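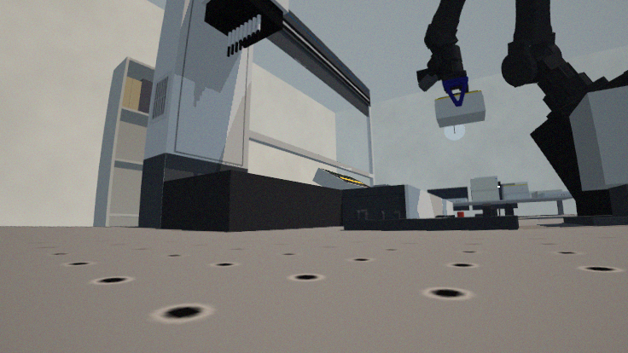
Schutzzaun oder nicht bei Laborautomation mit Roboterarm?
Gefragt von pipettenheini

Ich plane in der Simulation eine Zelle für unser Labor und komme bei der Sicherheitsbetrachtung nicht weiter. Der Pipettierautomat mit Achtkanalkopf steht links auf der gelochten Arbeitsfläche, rechts davon hängt der Arm mit dem blauen Greifer, der die Tip-Boxen und Platten bewegt. Einen Zaun habe ich bisher nicht modelliert. Der Verkäufer von Šťastný meinte am Telefon, der Arm sei "kollaborativ", damit brauche man keinen Zaun und auch sonst nicht viel. Unsere Arbeitssicherheit sieht das anders und will eine komplette Einhausung mit verriegelter Tür. Die Einhausung kostet uns aber den Zugang von vorne, und an den müssen wir mehrmals pro Schicht, Reagenzien nachstellen und Abfall leeren.

Eckdaten: Der Arm soll mit maximal 200 mm/s fahren, vier Personen haben regelmäßig Zutritt zum Raum, nachts läuft das Ganze ohne Aufsicht. Die Ablaufsteuerung macht Plurnisance, der Greifer ist von Lident. Welche Norm gilt hier überhaupt, und reicht das CE-Zeichen auf dem Arm?

Vlasta Kratochvíl

Das CE-Zeichen reicht nicht, und beim Arm ist es genau genommen meist auch nicht das, was du brauchst. Ein Roboterarm ohne Greifer und ohne Aufgabe gilt in der Regel als unvollständige Maschine. Dafür gibt es eine Einbauerklärung und eine Montageanleitung. Die fertige Zelle aus Arm, Greifer, Pipettierer und Steuerung ist eine Gesamtheit von Maschinen, und wer sie zusammenbaut, ist der Hersteller. Wenn ihr das selbst macht, seid ihr das. Klärt das mit dem Lieferanten schriftlich, bevor ihr bestellt.

Zu den Normen: EN ISO 12100 für die Risikobeurteilung allgemein, EN ISO 10218-2 für die Integration des Roboters. Für den Betrieb ohne trennende Schutzeinrichtung kommt ISO/TS 15066 dazu, deren Inhalte in die Neufassung der 10218 eingearbeitet worden sind. Für Laborgeräte schaut euch außerdem EN 61010-1 an und für automatische Laborgeräte die 61010-2-081. Prüft bitte selbst, welche Ausgabe gerade harmonisiert ist.

"Kollaborativ" ist eine Eigenschaft der Anwendung, am Arm allein kann man das nicht festmachen. Bei deinem Aufbau würde ich mir folgende Stellen ansehen:

Quetschstellen zwischen Greifer und dem Gestell des Pipettierers. Langsam fahren hilft, aber beim Klemmen zählt die Kraft, und die muss gemessen werden.

Der Greifer selbst. Offene Finger mit Kanten sind etwas anderes als ein runder Flansch. Lass dir von Lident Schließkraft und Verhalten bei Stromausfall geben. Fällt die Box dann runter oder wird sie gehalten?

Die Achsen des Pipettierers. Die werden gern vergessen, weil alle auf den Arm schauen. Wenn der Kopf fährt, während jemand hineingreift, hilft euch die Kraftbegrenzung vom Arm gar nichts.

Was in den Platten ist. Bei infektiösem oder ätzendem Material muss das Verschütten mit in die Beurteilung, dazu gilt die Biostoff- bzw. Gefahrstoffverordnung.

Als Mittelweg zwischen Zaun und nichts: Seitenwände und Rückwand fest, vorne Lichtvorhang oder Laserscanner. Beim Eingriff sicherer Halt für Arm UND Pipettierer, Wiederanlauf nur nach Quittieren von außen. Der Mindestabstand wird nach EN ISO 13855 gerechnet, und da geht die Nachlaufzeit ein. Die misst man an der echten Anlage, aus der Simulation bekommst du sie nicht belastbar. Plane den Platz dafür aber jetzt schon ein, später fehlt er.

Der Stopp über Plurnisance ist übrigens keine Sicherheitsfunktion, falls das jemand vorschlägt. Das muss über sichere Eingänge laufen.

laborratte63

Wir haben bei uns auch keinen Zaun, läuft seit Jahren problemlos. Nur ein gelbes Klebeband auf dem Boden und ein Schild. Der Arm bleibt ja stehen, wenn man dagegenkommt.

Kommentar von Vlasta Kratochvíl: Klebeband ist keine Schutzeinrichtung. Habt ihr eine Risikobeurteilung dazu?

Kommentar von laborratte63: müsste ich nachfragen

tb_automation

Zustimmung zu Vlasta, Ergänzung zum Nachtbetrieb: Legt fest, wer nach einem Fehler in die Zelle darf und in welcher Betriebsart. Bei uns waren es 13 Leute mit Schlüssel, und die meisten hatten keine Unterweisung. Jetzt steht der Name im Betriebsbuch, sonst kein Zutritt. Wir haben vorne einen Scanner von Bradix drin, Einrichten hat einen Tag gedauert. Achtet darauf, dass niemand zwischen Schutzfeld und Tisch stehen kann, ohne erkannt zu werden, das war bei unserer Abnahme im Dezember der einzige Mangel.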